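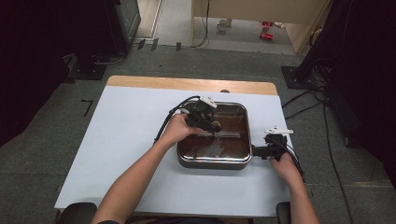 Two hand-held grippers and a tray of dark brown liquid on the table at the Rilex open day.

Thu 2 May
By a contributing writer

Search this site
Enter keywords
Go

Let the public hold the tools

I went to the Rilex open day in Pemley expecting to stand behind a rope and watch a robot arm do something impressive. Most of these events run that way. A machine picks up a box and puts it down again, a person with a headset microphone talks about the future, and everyone gets a tote bag. I came home with a different opinion of how these days should be run, and I think other firms in the area ought to copy it.

The main demonstration was a person at a table. He sat in a chair with a gripper in each hand and worked over a steel tray of brown liquid. The grippers have a trigger part on top, and cables run from them. Staff said recordings of this kind of handwork are what their robots learn from. They call the project Pestitz. The plan is to collect a great many short tasks done by people and then see how much of that carries over to a machine.

It was slow to watch. I counted 26 visitors in my group, and a few drifted off to the coffee after the first couple of minutes. I understand why. A person holding two tools over a tray does not look like progress. But I learned more from that table than from any dancing robot video I have seen, because I could see where the difficulty is. Liquids move. A shiny rim throws light back at you. With your own fingers you would handle a tray like that without a thought, and with a pair of stiff jaws you have to plan each move.

After the demonstration we could try the grippers ourselves at a second session, in groups of three. Our task was to pick up a folded cloth, carry it over the table and set it down flat. I dropped it twice. 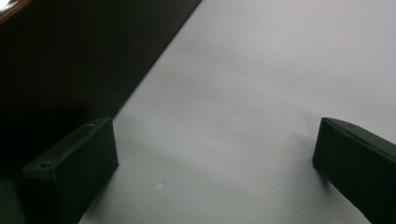
The jaws close straight toward each other and that is all they do. You cannot curl them or feel with them. If you come in at a poor angle, you have to back out and start again. A woman in my group who sews for a living was the best of us by a long way, and she said her trick was to look at the gap and forget about her hands. I tried that and it helped a little.

My complaint is with the other half of the day. The talk in the hall promised that homes would have robots doing the dishes within 5 years. The speaker had a slide saying the project had gathered 618 hours of recordings, and the number was left on the screen for a long time as if it settled the matter. I have no idea whether 618 hours is a lot. The talk never said how many of those hours were usable, or how often a robot trained on them gets a task right. When someone asked, the answer was that results would be shared in November.

That is a fair answer, and it should have been in the talk. People can stand to hear that something is unfinished. The staff at the table said it openly all afternoon, and the visitors I spoke with trusted them more for it.

There is also the question of whose work this is. Somebody has to sit in that chair and do the same small task over and over. I asked what the job pays and was told it depends on the shift. I would have liked a number. If a town is going to be asked to welcome this industry, it should hear about the jobs in plain terms, including the dull ones.

Still, I would go again, and I would bring my teenage son. Rilex says the next open day will be in the So building across the road, which has more room. I hope they use the room for more tables and cut the talk in half.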